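Gronstead-Forum > Erste Mannschaft > Taktik und Aufstellung

Thema: Carrasco auf der Acht oder doch wieder hinten links?

Nordkurvenopa
19. Juni 2026
Guten Abend zusammen, ich habe jetzt ein paar Tage mit mir gerungen, ob ich dazu einen eigenen Faden aufmachen soll, aber im Transferfaden geht das völlig unter, und das Thema liegt mir wirklich am Herzen. Also: Wo seht ihr Carrasco in der neuen Saison? Für mich war seine Rückrunde im zentralen Mittelfeld das Schönste, was ich bei uns seit langer Zeit gesehen habe, und ich gehe ja nun schon ein Weilchen hin. Wie er sich zwischen den Linien den Ball abholt, kurz den Kopf hebt und dann diesen Pass in den Halbraum spielt - da geht mir das Herz auf. Jetzt lese ich überall, der Trainer wolle ihn wieder als Linksverteidiger einplanen, weil dort die Verletzten nicht rechtzeitig zurückkommen. Ich fände das jammerschade. Wie seht ihr das?

blauweiss_hanne
Lieber Nordkurvenopa, schön, dass du den Faden aufgemacht hast! Ich bin ganz bei dir. Mein Mann und ich haben nach dem Heimspiel gegen Bomano noch die halbe Heimfahrt über dieses eine Dribbling geredet, als er zwei Mann an der Mittellinie stehen ließ und dann auch noch den Blick für die andere Seite hatte. So einen stellt man doch nicht hinten in die Ecke! Auf der Acht hat er in der Rückrunde fünf Tore gemacht, das darf man auch mal sagen. Hinten links hatte er in der Hinrunde kein einziges.

Raumdeuter_G
Bei aller Sympathie, und ich mag den Jungen sehr gern, muss ich ein bisschen Wasser in den Wein gießen. Die fünf Tore stimmen, aber drei davon waren Elfmeter, und Elfmeter kann er auch als Linksverteidiger schießen. Was mir auf der Acht Sorgen gemacht hat, war die Arbeit nach hinten. In Follolen haben sie das gnadenlos ausgenutzt: Ballverlust vorne, Carrasco noch im Vorwärtsgang, und schon stand unser Sechser allein gegen drei. Ich weiß, das 1:4 war nicht allein seine Schuld, die ganze Mannschaft war an dem Nachmittag von der Rolle. Trotzdem sollte man sich die Gegentore zwei und drei ruhig noch einmal anschauen, bevor man ihn auf der Position heiligspricht.

Nordkurvenopa
Danke dir, Raumdeuter, solche Beiträge schätze ich ja gerade, auch wenn ich anderer Meinung bin. Zu Follolen: Ich war mit im Bus und habe das Elend aus der Nähe gesehen. Beim dritten Tor läuft er meiner Erinnerung nach sogar den ganzen Weg zurück und kommt nur einen Schritt zu spät. Das hat mir damals imponiert, bei dem Spielstand. Und unser Rechtsverteidiger stand da, wo er gar nicht hätte stehen dürfen. Aber gut, meine Augen sind nicht mehr die besten, das lasse ich mir gern nachweisen.

Stehplatz_7
Beim dritten hast du recht, beim zweiten hat Raumdeuter recht. Habe mir beide eben noch mal angesehen. Beim zweiten trabt er wirklich nur.

Außenbahn
Ich misch mich mal ein, obwohl ich sonst lieber nur mitlese. Mir kommt in der ganzen Diskussion zu kurz, dass wir im nächsten Jahr vermutlich mit Dreierkette spielen. Dann stellt sich die Frage doch ganz anders! Auf der linken Schiene hätte er den Platz nach vorne, den er so liebt, und hinter ihm wäre immer noch einer da, der absichert. In der Jugend hat er das, wenn ich mich nicht täusche, sogar eine ganze Weile gespielt. Ich habe früher selbst auf der Außenbahn gekickt (Kreisklasse, also bitte nicht zu viel Respekt) und kann nur sagen, dass man als Schienenspieler so viele Ballkontakte hat, dass einem nicht langweilig wird.

blauweiss_hanne
Außenbahn, das ist ein netter Gedanke, aber woher nimmst du die Dreierkette? Wir haben doch nur zwei Innenverteidiger, denen ich über die volle Distanz vertraue, und der eine hat in der Rückrunde acht Spiele verpasst. Der dritte müsste erst noch geholt werden, und bei unserer Kasse glaube ich daran erst, wenn er mit dem Schal auf dem Rasen steht.

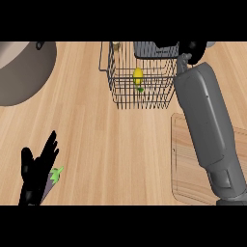 Und selbst wenn einer kommt, braucht so eine Kette ja Zeit, bis sie sich blind versteht. Ich erinnere mich noch gut an den letzten Versuch, der nach elf Gegentoren in der Vorbereitung stillschweigend beerdigt wurde. Lieber eine ordentliche Viererkette und davor einen Carrasco, der Freude am Spiel hat.

Raumdeuter_G
Da muss ich Hanne recht geben, die Dreierkette sehe ich auch nicht. Mein Vorschaltvorschlag wäre ein zweiter Sechser neben ihm, einer, der läuft und grätscht und den Ball einfach beim Nächsten abgibt. Dann könnte ich mit Carrasco im Zentrum gut leben. Im jetzigen 4-3-3 bleibe ich skeptisch.

Stehplatz_7
Vorschaltvorschlag?

Raumdeuter_G
Vorschlag. Die Tastatur am Handy macht, was sie will.

Nordkurvenopa
Mit einem zweiten Sechser könnte ich mich sehr anfreunden, lieber Raumdeuter, da kommen wir zwei ja doch noch zusammen. Am liebsten wäre mir, der Trainer probiert es in den ersten Testspielen einfach aus, gerne auch gegen Bomano, die sind ja wieder eingeladen. Fährt von euch jemand hin? Ich stehe wie immer unten am Zaun, neben dem Bratwurststand.

Außenbahn
Bin dabei, wenn ich früher aus der Schicht komme. Und die Dreierkette lasse ich mir trotzdem nicht ausreden!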